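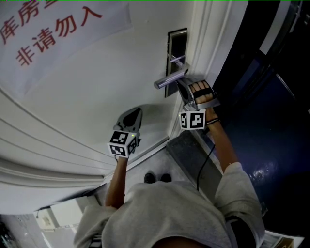
Re: [cirnar-list] Open day, door station

Hello Anika,

thank you for the notes. I answer under your lines.

Anika Baptiste wrote:
> At Andport, can visitors try the hand-held grippers
> themselves? And which task do you show first?

Yes, they can. The first task is the door: one gripper goes on the lever handle, the other stays lower on the door. Each gripper carries a white cube with black-and-white markers near the wrist, so please ask visitors not to cover it with a sleeve.

We plan 2 pairs of grippers and 60 visitors in the afternoon. The group from Banlow comes at 2, so I would like the door to be free at that time.

Could you bring the spare straps?

Best regards,
Booker Obi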